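The Good Tablecloth Is for Tuesday

My mother owned 88 cloth napkins when she died, and I had eaten off maybe six of them. The rest were in a cedar chest in the front hall of the house in Drollholm, folded in tissue paper, waiting for company good enough to wipe its mouth on them. Company came for fifty years. It got paper.

I bring this up because the town paper ran a column in June by Hatem Hamdy arguing that young people should be taught to keep a set of things "for best." He means dishes, linens, a decent coat. He thinks a household without a best set has no sense of occasion. I have met Mr. Hamdy and he is a pleasant man, and I would bet money that his gravy boat has never met gravy.

The trouble with best is that it keeps moving. Thanksgiving isn't good enough, what with the children. The children leave, and then it's only the two of you, so why bother? I once watched my aunt serve the bishop on everyday plates, on the grounds that he was the kind of man who wouldn't mind.
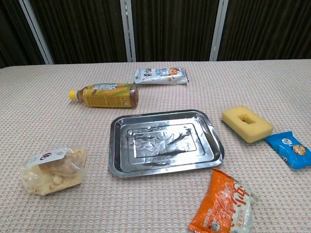
Saving things also costs money, which the savers never count. I paid $271 to have my mother's linens cleaned after the funeral, and the yellow lines along the folds stayed put. A cloth that goes through the wash every week wears out evenly and at least has some gravy to show for it. My own view is that a pink-and-white tablecloth ought to be out where a drink bottle can lie on its side on it. The same goes for the steel tray with the shine on it. Use it for the mail, or for toast.

Hazem Chraibi, who ran the secondhand shop on Plurnholm Road until last year, told me he could date an estate by how many boxes came in with the ribbon still on. He had one lot with a fondue set, two carving sets and 198 guest soaps shaped like shells. The family wanted $1,610 for it. He offered them a ride home.

I'll grant Mr. Hamdy one thing. If you use the good glasses, you will break the good glasses. I started with eight and I have five, and one of the five has a chip I drink around. I lost the last one on a Tuesday, over leftover soup, with the radio on. My sister was appalled. She has all eight of hers, and she'd be happy to show you the box.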